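Gripper drifts open after a fingertip swap, anyone else?

tedevance_owner
Two-finger gripper with the soft ribbed fingers, picking toys off the floor and dropping them in a laundry basket. I put new fingers on in December, and now after 27 or so picks it stops closing all the way. The Druvow manual says to "re-home periodically." How often is that? Sounds to me like they don't know either.

skindemia
Update the firmware. Fixed mine.

cisternas_bench
I doubt firmware has anything to do with it. I've read that advice on every thread here and never seen a before and after. Check the finger screws first. Mine were backing out, and the wrist looked perfect until I pulled on a finger by hand. Snug them, home the gripper with nothing in it, then run 10 open-close cycles and watch the tips.
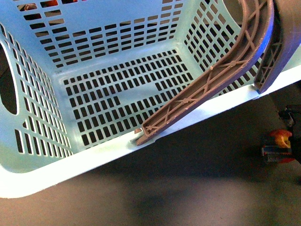
Also look at your drop height. If a tip comes to rest on the basket rim, the finger takes the load sideways, and those cross ribs flex more than you'd think. I raised my release point 2 cm and got 133 picks before I had to touch it again. One run, so don't take it as proof. I wouldn't buy another set of fingers until you've tried both.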